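# Preguntas frecuentes: placas calefactoras Trotaveck para laboratorio y taller

Revisión: 24 sep 2018. Sustituye a la hoja distribuida en junio.

## Instalación

**¿Qué toma eléctrica necesita la placa?**

Una toma monofásica con conductor de tierra. El modelo básico consume 893 W a plena carga. No se admite la conexión a través de regletas ni de enrolladores de cable, aunque la potencia nominal de estos sea superior.

**¿Puedo conectar varias placas al mismo circuito?**

Hasta 2 por circuito, siempre que no haya otros consumos permanentes. Si el banco comparte línea con una estufa o con un baño termostático, instale una sola.

**¿Qué separación debo respetar?**

200 mm libres por cada lado y por detrás. La distancia se mide desde el borde de la placa, no desde la carcasa del regulador. Por encima no debe haber baldas ni canaletas de plástico.

## Temperatura y regulación

**La temperatura del líquido no coincide con la del regulador. ¿Es un fallo?**

No. El regulador Oner mide en el cuerpo de la placa, cerca del centro. Entre ese punto y el contenido del recipiente hay una caída térmica que depende del fondo, del volumen y de la agitación. Para controlar el líquido hay que conectar una sonda externa y seleccionar el modo EXT en el menú de entrada.

**¿Por qué sobrepasa la consigna al arrancar?**

La inercia de la placa es alta y los parámetros de fábrica priorizan la rapidez. Ejecute el autoajuste con la carga habitual colocada. El procedimiento dura varios ciclos y no debe interrumpirse; si se corta la alimentación, el regulador conserva los valores anteriores.

**¿La superficie calienta por igual?**

La zona central es la más uniforme. Las esquinas quedan por debajo de la consigna, tanto más cuanto mayor sea la temperatura. Si trabaja con muestras pequeñas, agrúpelas en el centro y evite las corrientes de aire.

**¿Hay que recalibrar?**

Una vez al año, o tras cambiar el sensor. El desfase se introduce en el parámetro de corrección - acepta valores negativos - y se verifica con un termómetro de contacto.

## Limpieza y mantenimiento

**¿Qué productos puedo usar?**

Paño húmedo y detergente neutro, con la placa desconectada y fría. Los estropajos metálicos rayan el acabado y empeoran el contacto con el recipiente. Los derrames de azúcares o sales conviene retirarlos antes del siguiente uso.

**¿Cuándo se considera fría?**

El piloto de calor residual se apaga al bajar de la temperatura de seguridad. No lo utilice como único criterio si la placa ha estado en servicio prolongado: compruebe la superficie con un termómetro. 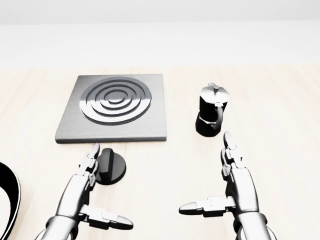
**¿Puedo sustituir yo mismo el fusible?**

Sí. Está en el portafusibles trasero y se reemplaza por otro del mismo calibre y curva. Si vuelve a fundirse, no insista; suele indicar una derivación en la resistencia.

## Garantía y repuestos

**¿Quién tramita las reparaciones?**

Zostness, a través del formulario de servicio. Indique el número de serie y el código de error, si aparece. Los equipos enviados sin autorización previa se devuelven a portes debidos.

**¿Son compatibles las sondas Pitkänen?**

Las de tres hilos, sí. Las de dos hilos funcionan, pero añaden un error proporcional a la longitud del cable y quedan fuera de la garantía de precisión.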